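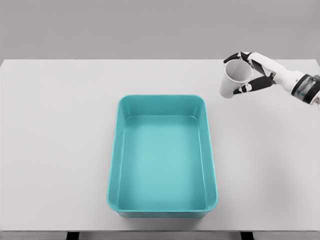 밝은 회색 탁자와 빈 청록색 플라스틱 통. 렌더링 이미지.

태양 관측 게시판 > 잡담/질문

흑점 스케치, 요즘도 하는 사람 있습니까

작성자: 필터두장 | 2025-06-22
조회 2,263 | 추천 123 | 공유 2

6월 들어 날씨가 조금 받쳐줘서 투영판을 다시 꺼냈습니다. 굴절 80mm에 종이 한 장 붙이고 연필로 흑점 위치 찍는, 할아버지들이나 한다는 그 방식입니다. 저는 할아버지는 아닌데 허리는 이미 그쪽입니다.

질문은 이겁니다. 우주에서 위성이 온갖 파장으로 하루 종일 태양을 찍어서 거저 나눠주는 마당에, 마당에서 연필로 점 찍는 게 무슨 의미가 있을까요. 의미가 있다는 답을 바라고 쓰는 글이니 눈치껏 부탁드립니다.

참고로 경통은 Bekum 구형이고 필터는 안 씁니다. 투영이니까요. 파인더는 뚜껑 닫아놨습니다. 작년에 안 닫았다가 모자챙에 구멍이 났습니다.

[답글] 홍염구경꾼
의미 없습니다. 눈치는 챙겼는데 거짓말을 못 해서요.
위성 영상은 구름도 없고 시상도 안 탑니다. 우리 집 옥상은 에어컨 실외기 열기 때문에 태양이 오징어처럼 구워집니다.

[답글] 동틀녘
윗분 말씀이 좀 박하네요. 흑점 상대수는 지금도 지상에서 눈으로 센 기록을 이어서 씁니다. 갈릴레이 시절까지 거슬러 올라가는 자료인데 갑자기 위성 카메라로 바꿔버리면 옛날 숫자랑 비교가 안 됩니다. 분해능이 좋아지면 작은 흑점까지 다 잡히니까 숫자만 커지죠. 작은 망원경으로 같은 사람이 같은 방식으로 오래 본 기록은 그래서 값이 있습니다.

단, "오래"가 중요합니다. 작년에 사흘 하고 그만둔 제 기록은 값이 없습니다.

[답글] 홍염구경꾼
그건 관측소 얘기고요. 원글님이 어디 제출이라도 하십니까? 제출 안 하면 그냥 점 그리기 취미입니다. 점 그리기를 비하하는 건 아닙니다.

[답글] 필터두장 (글쓴이)
제출은 안 합니다. Skukesard 관측 모임에 한번 보낸 적은 있는데 동서가 뒤집혔다고 돌아왔습니다. 투영하면 방향이 바뀐다는 걸 머리로는 알았습니다.

[답글] 동틀녘
다들 한 번씩 합니다. 추적을 끄고 흑점이 흘러가는 쪽이 서쪽입니다. 그 선을 종이에 먼저 긋고 시작하세요. 그리고 시각은 꼭 세계시로 적으시고요. Skukesard 분들 양식이 까다롭긴 한데 틀린 걸 틀렸다고 해주는 데가 잘 없습니다.

[답글] 람다커피
저는 Hα 쪽이라 좀 다른 얘기를 하자면, 필라멘트 한번 보시면 점은 눈에 안 들어옵니다. 지난주에 동쪽 가장자리에 길게 누운 놈이 있었는데 이틀 뒤에 보니 없어졌더라고요. 터졌는지 그냥 사그라들었는지는 모릅니다. 저는 그 시간에 회의 중이었습니다. 태양 활동은 제 회의 일정을 피해서 일어난 적이 없습니다.

장비는 Proltberg 태양 전용경입니다. 가격은 배우자가 이 게시판을 볼 수도 있어서 생략합니다.

[답글] 홍염구경꾼
Proltberg 튜닝 링 뻑뻑하지 않나요? 저는 두 바퀴 돌리면 초점까지 같이 돌아가서 포기하고 팔았습니다.

[답글] 람다커피
뻑뻑합니다. 겨울엔 운동기구입니다. 그래도 필라멘트랑 홍염이 같은 물건이라는 걸 눈으로 납득한 건 그 망원경 덕입니다. 원반 위에 있으면 어두운 줄이고 가장자리로 돌아가면 밝은 고리인데, 책으로 읽을 땐 그런가 보다 했거든요. 며칠 따라가면서 보면 느낌이 다릅니다.

[답글] 구름수집가
초보 질문 죄송합니다. 일식 안경 두 개 겹쳐서 쌍안경에 붙이면 안 되나요?

[답글] 동틀녘
안 됩니다. 절대로요. 안경 필름은 맨눈용이고, 쌍안경 접안부 쪽에 대면 모인 빛에 녹거나 찢어질 수 있습니다. 필터는 대물렌즈 앞에 제대로 고정되는 걸로 쓰세요.

[답글] 홍염구경꾼
이건 저도 동틀녘 님 편입니다. 게시판 역사상 처음 같네요.

[답글] 구름수집가
알겠습니다. 그냥 맨눈으로 안경 쓰고 보겠습니다. 그런데 오늘 안경 쓰고 봤을 때는 아무것도 안 보이던데요.

[답글] 필터두장 (글쓴이)
큰 흑점이 없으면 그냥 주황색 동전입니다. 저는 그래도 볼 때마다 잠깐 감탄합니다.

[답글] 람다커피
기록 정리는 뭘로 하세요? 저는 Lui라는 프로그램 쓰는데 날짜 넣으면 태양 원반 좌표 격자를 뽑아줘서 종이에 대고 위도 경도 읽기 좋습니다. 대신 인쇄 여백이 제멋대로라 원 지름이 매번 조금씩 다릅니다. 태양이 커졌다 작아졌다 합니다.

[답글] 홍염구경꾼
그게 위성 자료를 쓰면 해결되는 문제라는 말은 참겠습니다.

[답글] 동틀녘
안 참으셨는데요.
Lui는 인쇄 설정에서 "용지에 맞춤"을 끄면 지름이 고정됩니다. 그래도 첫 장은 자로 재보세요.

[답글] 필터두장 (글쓴이)
오늘 다시 그렸습니다. 서쪽 화살표 먼저 긋고, 시각은 세계시로 적고, 다 그린 다음 위성 사진이랑 비교했는데 제 그림에만 있는 흑점이 하나 나왔습니다. 종이를 돌리니까 흑점도 같이 돌더군요. 종이에 붙은 티였습니다.
내일도 맑으면 또 합니다.

[답글] 홍염구경꾼
그 티도 Skukesard에 보내보세요. 양식은 맞춰서.

댓글 더 보기

최근 글
- Bekum 구형 경통 접안부 유격 잡는 법
- 여름철 옥상 시상, 오전 몇 시까지가 한계인가
- Proltberg 튜닝 링에 그리스 발라도 되나요
- 백색광 필름 구겨진 자국, 써도 됩니까
- Lui 격자 출력이 또 위아래로 뒤집힙니다
- 흑점군 분류 연습용 스케치 모음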